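Storing and cleaning records and discs at home
Workshop notes, compiled by Heledd Wogan

Shelving

Store LPs upright. A stack of 12-inch records lying flat puts the whole load on the bottom sleeve, and the outer edge of the disc will print a ring into the card. An upright row should be firm enough that no sleeve leans, and slack enough that one can be drawn out with two fingers.

A full metre of LPs is heavier than most flat-pack shelving is rated for. Fit an upright divider every 300 mm. Fix the unit to the wall if it stands more than 4 shelves high. The Skudesdale cube unit is deep enough for a 12-inch sleeve in a plastic outer, but the back panel is only pinned. Glue it and add screws before loading.

Keep the shelf off outside walls and away from radiators. A south-facing window will warp a disc in one afternoon, even in its sleeve.

Sleeves

Replace plain paper inners with lined ones. Old paper sheds fibres and the corners split. Keep any printed inner, but store it behind the disc in the outer sleeve. Soft PVC outers should be thrown away, as they can react with the vinyl and leave a cloudy film that does not wash off. Polythene is safe. For anything handled weekly, use the heavier gauge.

Washing

You will need a washing-up bowl, distilled water, a soft goat-hair brush, two lint-free cloths and a label protector. The Himico clamp is adequate for the last of these, although the rubber ring perishes and should be checked each September or so.

1. Brush off dry dust first, following the grooves.
2. Fit the label protector and tighten by hand only.
3. Wet the playing surface with distilled water and one drop of plain detergent per litre.
4. Brush in the direction of the groove, three turns each way.
5. Rinse twice in clean distilled water.
6. Blot with the first cloth, then stand in a rack until fully dry.

Do not use alcohol on shellac 78s. It dissolves the surface. Tap water leaves scale in the groove in hard-water districts.

Compact discs

Wipe from the centre to the rim in straight lines. Circular wiping can leave a scratch that runs along the track, and the player corrects this poorly. Broken case hinges are not worth gluing. Swap the tray and booklet into a new case.
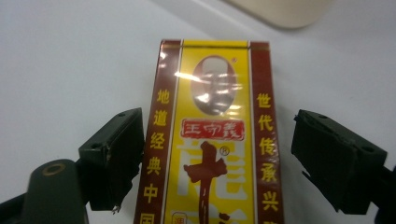
Box sets need more room than the spine suggests. Measure the deepest one before setting the shelf pins, and leave a finger's width above it. Lids that have gone tight can be eased by leaving the box open overnight in a dry room. Torn corners should be mended from the inside with acid-free tape and a strip of thin card.

Cataloguing

Number the sleeves in pencil on a slip, never on the card itself. My own list reached 133 entries before I moved it from a notebook to a spreadsheet, and the transfer took an evening. Useful columns are artist, title, label, catalogue number, shelf and date last washed. Past 200 entries, sort by shelf first, then by artist.

Stylus

Brush from back to front only, before each side. Inspect under a loupe at regular intervals and replace at the maker's stated hours.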